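8 min read
2 comments · 9 shares

The Drawer at Clarkdale

The email from Gedska said the left hand was closing late. It had been sent on Sun 18 January, which told Young-sook Ryu what she needed to know about the people who sent it. Nobody with a real fault writes on a Sunday. They wait until Monday and call.

She took the train to Clarkdale anyway, with the calibration blocks wrapped in a sweater.

"It's the firmware," said Yoon, meeting her at the top of the stairs. Yoon ran the pair of hand grippers they called Plorer, and had been blaming the firmware since September. "It was fine before the update."

"Was it fine, or were you not looking?"

Yoon thought about this longer than Ryu expected. "We had fewer people looking," Yoon said.

That was fair. Ryu put her coat over a chair and asked to see the drawer task. Everyone at Clarkdale had an opinion about the drawer task. You pulled the drawer, you dealt with the little white cylinder, you shut the drawer. The log said 1052 tries. It did not say how many had been any good, and when she asked, Yoon started talking about the log format.

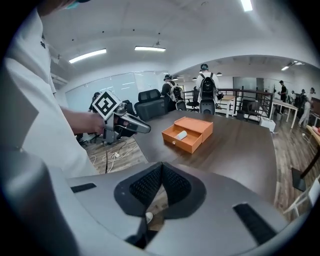 The drawer task, lower drawer partly open.

She watched with her arms folded. She had been sent to look at a late hand before, at another site, and had spent two days inside the housing before somebody mentioned that the clock on the laptop was wrong. She had written a careful report about that. Gedska had thanked her for it and, as far as she could tell, filed it somewhere warm and dry.

"There," Yoon said. "Did you see that?"

"No."

"It hung. Just for a second, at the end of the close."

"I saw you slow down," Ryu said. "I don't know what the hand did."

She asked for it again with the eyes off the screen, and then again with Yoon counting out loud. The lag came and went. Firmware did not usually come and go. Firmware was wrong the same way every time, and she had always found that rather decent of it.

She took the left hand onto her knees and worked the trigger with her thumb. Open, close. Open, close. On the ninth close something dragged, faintly, like a zipper with a thread in it. She did it again to be sure and felt nothing at all.

"Who changed the pads?"

"Those are the new pads," Yoon said. "They came with a sheet. We followed the sheet."

"I'm sure you did."

The sheet was in a folder. It gave a torque for the pad screws, a number with a decimal point in it, printed in bold. Ryu had met the man who wrote these sheets and did not believe he owned a torque driver. She backed each screw off a quarter turn, pushed the pad square with her fingernail and snugged it down by feel. Then she worked the trigger until her thumb was sore.

"So that's it?" Yoon said. "The screws?"

"I don't know yet. Could be the screws. Could be the pad was sitting crooked and the screws were minding their own business."
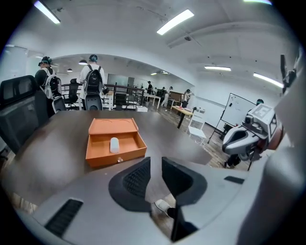
Vol. 9, No. 2 — page 8

They went back to the drawer. Ryu made Yoon run it without talking, then asked for the log and read it standing up, one finger moving down the column. The late closes had thinned out. They had not gone away. She found one near the bottom and put her fingernail under it.

"That could be me," said Yoon. "I was tired on that one."

"It could."

"You want it to be the firmware now."

"I want it to be something," Ryu said. She wrote the time of the late close on the back of the sheet, under the bold number, and drew a line through the number — lightly, in pencil, in case the man ever asked for it back.

Yoon wanted to tell Gedska it was fixed. Ryu said to tell them it was better. They argued about the word for a while, and in the end Yoon typed "improved," and Ryu let it go out, and picked up the hand again.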